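De: Edgardo Tiongson
Para: lista bancada-didatica
Assunto: Re: Suportes de madeira ou de plástico?
Data: 20 de junho de 2025

Remedios Dizon escreveu:
> A Kitel tem suportes de madeira em promoção, com tubos de
> vidro incluídos. Dizem que duram 100 aulas sem manchar.
> Alguém já experimentou? Estou a pensar encomendar 3.

Remedios,

Cem aulas contadas por quem? Pedi ao Renato que me mostrasse de onde vinha esse número e ainda estou à espera. O meu suporte anterior, comprado em fevereiro, ficou manchado ao fim de poucas semanas – e o folheto também prometia muito.

Quanto a líquidos corados, continuo a achar que o corante em pó rende menos do que dizem. Com quase 80 alunos por semana, vai-se depressa. E verter de um recipiente cónico para a mesa branca suja mais do que parece.

Conteúdo verde na placa, líquido amarelo a sair do bordo do recipiente cónico:

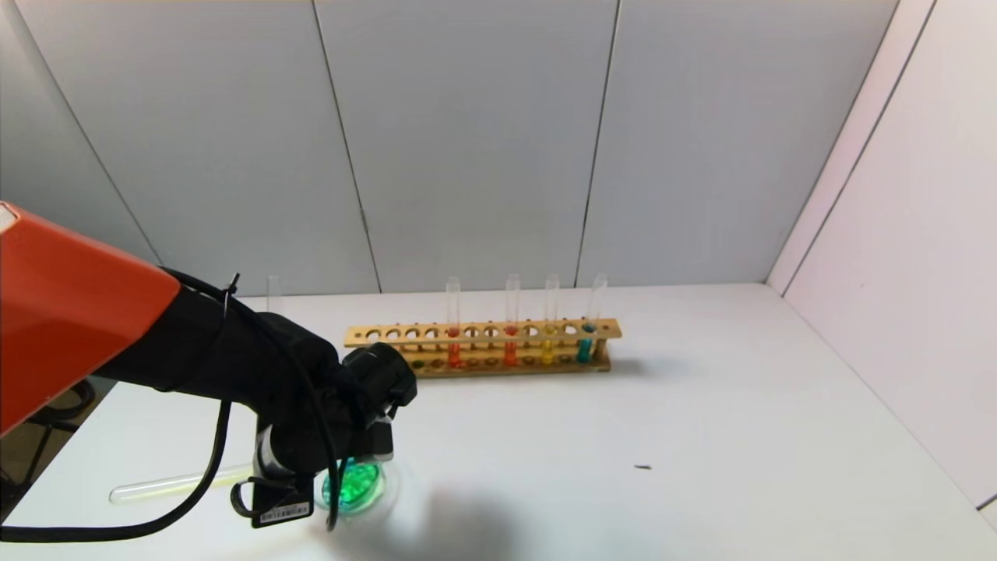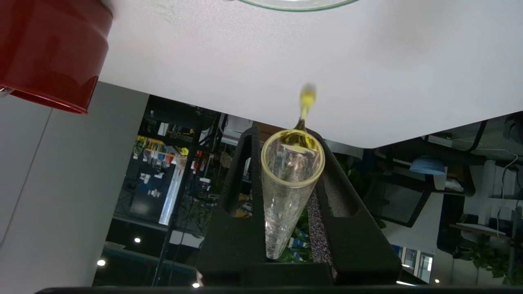
Se mesmo assim quiseres encomendar, pede primeiro um só e deixa-lhe umas gotas de amarelo de um dia para o outro. O Alfredo jura que verniz resolve. Eu não vi prova nenhuma, e o verniz não vem no preço.

Quanto ficam os portes?

Edgardo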